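Perero Forum > Software > Planning and Control
Thread: Bimanual planner treats both arms as one 13-joint problem, slow replans

sallthorpe_dev
Posted February 25, 2024
Hi all! I'm running Wilent on a two-arm setup with a head camera. Left gripper holds a cup, right one works next to a clear plastic box. Every time the right target moves, Wilent replans both arms and I eat 796 ms. Anyone split them? 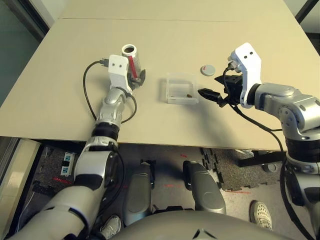 Reply 1
majimbun_fan
Yep, I split mine in July and never looked back. Plan the left arm, freeze it, then plan the right one around it. Replans got way shorter for me.

Reply 2
torque_and_tea
I'd be careful with that. Freezing one arm is fine until they both want the space over the box, and then you get a "no path" that a joint plan would've solved. I'd cap the samples at 1000 and keep them together.

Reply 3
sallthorpe_dev
Tried the cap — it helps, but the box is my other headache. Clear walls come back full of holes in the depth cloud, so the planner thinks it can go straight through. The gray lid next to it segments great, of course.

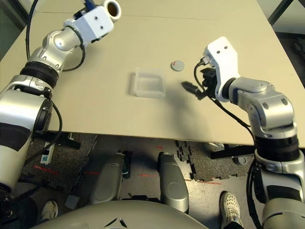 Head camera view, both arms over the table

Reply 4
majimbun_fan
Oh, don't fight the depth! Fit a box primitive from the RGB edges and pad it 5 mm. The Majimbun plugin does this.

Reply 5
torque_and_tea
Agree on the primitive (first time for everything, lol). Still disagree on splitting. Can you post your planner config?

Reply 6
sallthorpe_dev
Will do tonight, it's a mess and I need to strip the paths out first.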